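Über uns | Unternehmen
Seite drucken | Per E-Mail empfehlen

Die Wäscherei Polent in Jalby

Polent ist eine Textilpflege für Betriebe und Privatkunden. Wir waschen, mangeln und bessern aus, was in Pensionen, Praxen und Küchen täglich gebraucht wird – Bettwäsche, Handtücher, Kittel, Schürzen. Gegründet wurde der Betrieb von Ewan Strachan, der vorher die Färberei Skinner in Erkenby geleitet hat. Von dort stammen auch zwei unserer Mangeln.

Zurzeit beliefern wir 107 Firmenkunden. Abgeholt wird im gesamten Kreis, in Erkenby auch am frühen Abend. Privatkunden geben ihre Wäsche im Laden an der Vorderseite des Gebäudes ab. Hemden und Blusen sind in der Regel nach drei Tagen fertig, Vorhänge und Decken brauchen länger.

Fliederfarbener Stoff
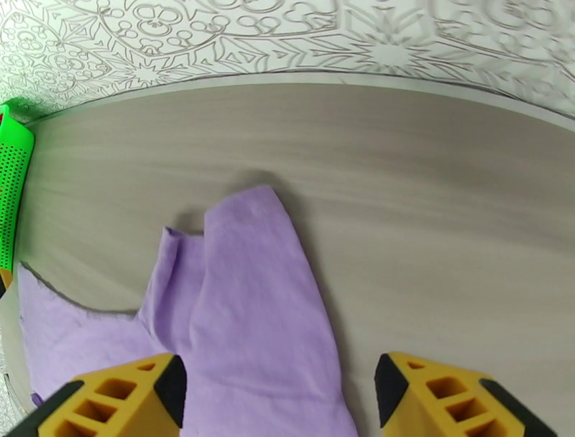
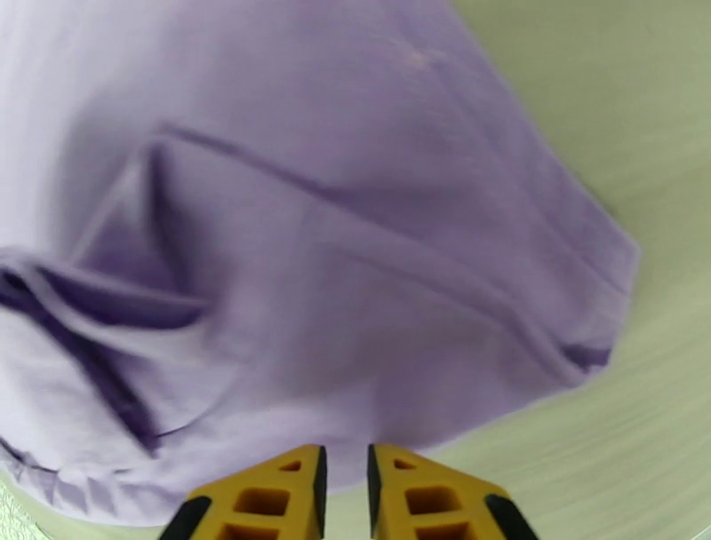
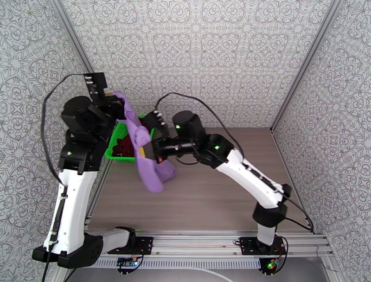

Die Leitung der Wäscherei hat im Januar Bahman Najafi übernommen. Er ist gelernter Textilreiniger und hat bei uns in der Fleckbehandlung angefangen. Ewan Strachan kümmert sich weiterhin um den Einkauf und um die Näherei, in der wir Säume, Knöpfe und Reißverschlüsse ersetzen. Für Arbeiten an Leder und Pelz verweisen wir an andere Betriebe.

Wir waschen mit enthärtetem Wasser und dosieren die Waschmittel nach Gewicht. Baumwolle und Mischgewebe laufen getrennt, ebenso helle und dunkle Teile. Empfindliche Stücke behandeln wir von Hand – bitte geben Sie bei der Abgabe an, wenn ein Pflegeetikett fehlt.

Neue Firmenkunden nehmen wir ab 100 Teilen pro Woche an. Kleinere Mengen sind über den Laden möglich. Die Preisliste liegt dort aus und wird auf Wunsch zugeschickt.

Stand: 3. Mai 2023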